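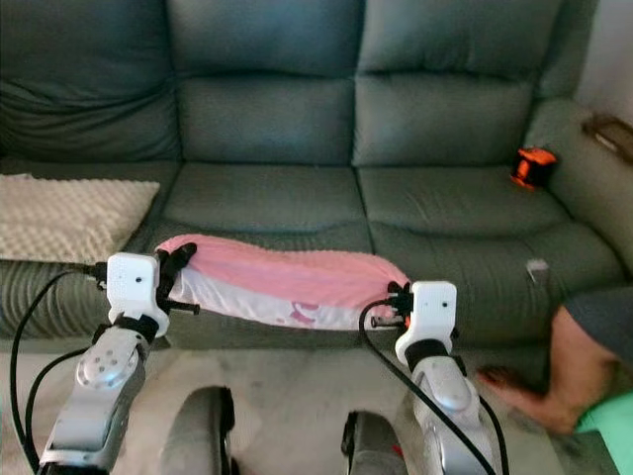

Leather sofa with a textured pillow and a folded pink and white cloth on the seat.

Looking After Your Games, Controllers and Console
Household Tips – updated 12/11/2024

December is when most consoles get moved, unboxed, lent out or dug out of a closet, and it is when most of the questions come in. These are the tips we have collected for keeping game gear clean and working in an ordinary living room. None of it needs special tools beyond a small screwdriver, a soft brush and some patience.

Where the console goes

Give it space on every side that has a vent. A closed cabinet is the worst place for it. If the cabinet is all you have, leave the door open while you play and for ten minutes after you shut the console down. Don't stack anything on top, and don't stack it on top of the cable box, which runs warm all day.

Carpet is nearly as bad as a cabinet. The fibers block the bottom vents and the fan pulls lint straight in. A cutting board or a ceramic tile under the console fixes this for very little money.

If it stands upright, use the stand that came with it. A lot of disc scratches come from a console being bumped while the disc is spinning, and a wobbly upright console gets bumped more than a flat one.

Dust

Unplug first. Vacuum the shelf and the area behind the TV before you touch the console, or you will just blow the same dust back in. Then go over the vents with a dry paintbrush, one inch wide, holding the vacuum hose a few inches away to catch what comes loose. Do not press the vacuum nozzle against the vents.

Canned air is fine in short bursts with the can held upright. Tilt the can and you get liquid.

Once a month is enough for most homes. Twice a month if you have a cat or dog, or if the console sits lower than your knee.

A fan that has become louder over a few weeks usually means dust. A fan that rattles or clicks is something else, and you should stop using the console until it has been looked at.

Controllers

Wipe them down with a cloth that is barely damp. For the seam where the two halves of the shell meet, a wooden toothpick run along the line gets most of the gunk out. Metal picks leave marks.

For sticky buttons, put a drop of rubbing alcohol on a cotton swab, work it around the edge of the button, press the button twenty or thirty times, and repeat with a clean swab. If soda went in, this may need doing several times over a couple of days. Let it dry fully each time before you turn the controller on.

Stick drift can sometimes be helped the same way. Push the stick all the way to one side, clean around the base, then do the other sides. Recalibrate in the settings menu if your console has that option. If the drift comes back within a week the part is worn and cleaning won't bring it back.

Rubber thumb grips that have gone shiny can be washed in dish soap if they come off. If they don't come off, leave them alone. Alcohol makes some of them tacky.

Batteries

Rechargeable controllers do better if they are not left flat for months. If one is going in a drawer, charge it to half or so first, and top it up every couple of months. Take AA batteries out completely before storing. If you find white crust on the contacts, dab it with a swab dipped in white vinegar, then one dipped in water, then dry it. Wear gloves and don't use the old batteries again.

We keep two sets of rechargeable AAs in rotation and write the date on them with a marker. When one set starts dying early, the whole set gets replaced. Mixing old and new cells wears out the new ones.

Discs and cartridges

Hold discs by the edge and the center hole. Wipe in straight lines from the center out, never in circles, with a microfiber cloth. Paper towel scratches. So does a T-shirt, a little.

A fingerprint stops more games from loading than a scratch does, so clean the disc before you decide it's ruined. Toothpaste as a scratch remover gets passed around a lot. It is an abrasive and it can leave the disc cloudy. A library or a used game store may have a proper resurfacing machine, and that is a better bet for a disc you care about.

For old cartridges, clean the contacts with a swab and rubbing alcohol, the strongest the drugstore has, and give them five minutes to dry. Don't blow into them – moisture from your breath sits on the contacts and corrodes them over time.

Keep discs in their cases. If the case is cracked, replacement cases are sold in small packs and the printed insert slides right across.

Cables

Label both ends. Masking tape and a pen will do. The Kellska cable tags we tried last winter looked neater but the adhesive let go behind a warm TV, and we went back to tape.

Coil cables in loose loops the size of a dinner plate. Tight wrapping around the controller or the power brick breaks the wire inside right where it meets the plug. Fabric straps with hook-and-loop closures are kinder than twist ties, and one roll of the Otach ones cuts into enough pieces for a whole shelf.

Power bricks need air too. Get them off the carpet and out from behind the couch.

Headsets

Pull the ear pads off if they are the removable kind and wipe the inside rim, where the dirt builds up. Fabric pads can be hand washed in cool water and laid flat overnight. Fake leather pads should only be wiped. When they begin to flake there is no fix, and a new pair costs less than a new headset.

Foam microphone covers can be rinsed, squeezed out and air dried.

Storage and old collections

If you are storing games long term, pick a closet inside the house over the garage or attic. Heat warps discs and damp gets into paper inserts. Stand cases upright like books. Plastic bins with lids are fine as long as everything going in is dry, and a packet of silica gel in each one doesn't hurt.

A simple list saves buying the same game again. One reader sent in hers, a spreadsheet of 426 titles sorted by system and shelf, with a column for who has borrowed what. A notebook works just as well. Write down serial numbers for the consoles while you're at it, in case you ever need them for an insurance claim.

When you get a used console, check how much storage is free before downloading anything. Screenshots and video clips build up fast. We cleared 800 clips off a secondhand machine and it was the clips, more than the games, that had been filling the drive. Move the ones you want to a USB stick and delete the rest.

Selling or giving one away

Back up your saves. Sign out of your account on the console, then run the factory reset from the settings menu. Check the disc slot. Put the power cable, video cable and at least one controller in the same box, and wrap the console in a towel or bubble wrap. Cuadros double-wall boxes in the medium size fit most full-size consoles with room for padding, and the Vinesel brand ones are a tight fit once the towel is in.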